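Subject: Re: [barden-desk] Plugging the tower back in - what order do you do it in?
Date: Sun 16 April

Oh, I love this question! I put a tower back together on the big cream table this weekend, so all of it is fresh in my mind.

> I finally moved the Murín box out from under the desk in January and
> it has been sitting there with nothing plugged in ever since. Every
> time I try to hook it up I end up lying on the floor with a flashlight
> in my teeth, pushing a USB plug in upside down. Does anybody have an
> order they stick to? And do you do the network cable first or last?
> The Jestard notes only say "connect peripherals", thanks a lot.

First thing - get it off the floor. Stand it on a table with the back toward you, and do as much as you can up there where you can see the ports. It makes such a difference! I used to work by feel behind the desk and I bent a USB plug that way once. Never again.

My order is power cable, then the USB stuff, then audio if you use it, and network last. The power cable is thick and stiff and wants to push everything else around, so I like it in its place early (switched off at the wall, of course). The network cable is the easy one, you get that lovely click and you know it's in. I leave it lying on the table beside me until I'm ready for it.

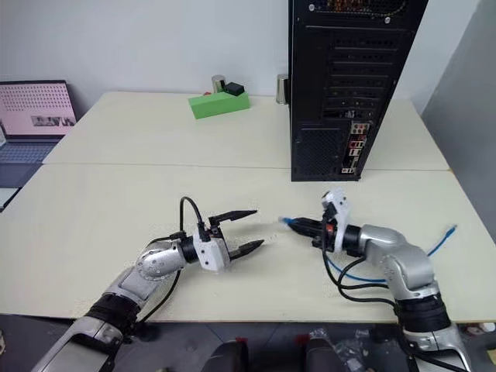
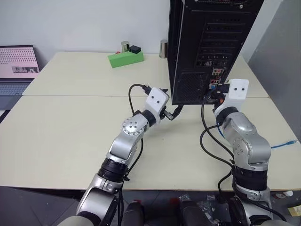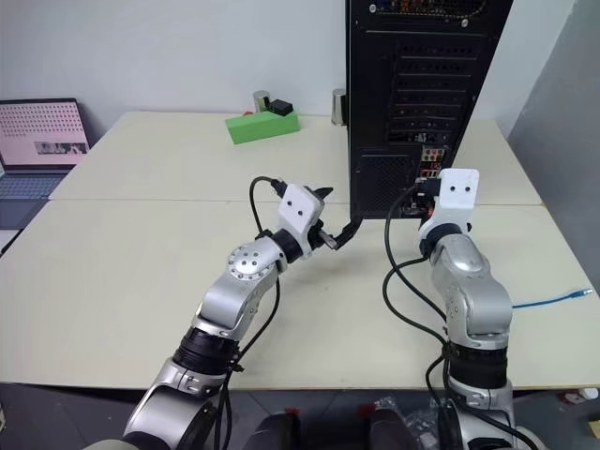
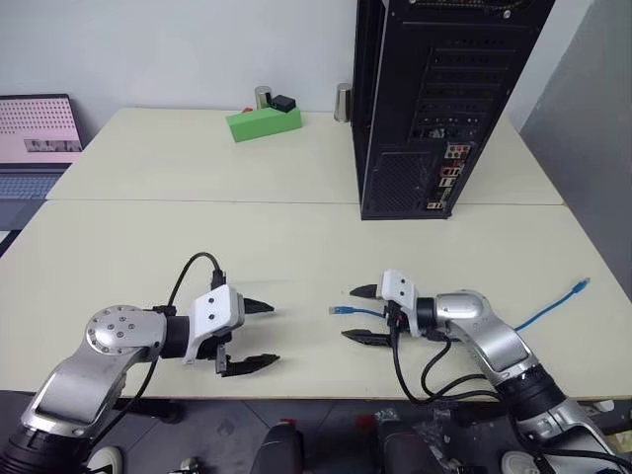 The first one is the blue network cable, the second is a USB-style plug at the back of the tower.

About the upside down USB thing: look at the plug before you look at the port. On most of mine the little logo faces up when the port is lying flat, but on a tower the ports may be turned sideways, so I check which side the plastic tongue is on and match it. Takes a second. And hold the plug by the body, close to the end, and push straight in. If it doesn't want to go, turn it over before you push harder.

Leave more slack than you think you need, too. Mine goes back under a desk, and 130 cm was too short for the monitor once the box was down there, so I had to swap it for a longer one. Very annoying to find out with your head in the dust.

I put tape labels on the far ends now, 4 of them so far, and it is my favorite thing I've done all year. The keyboard and the mouse look exactly alike from behind!

Has anyone here tried the short angled network plugs? My desk sits very close to the wall and I'm tempted.

Good luck with the Murín, and do write back when it's up!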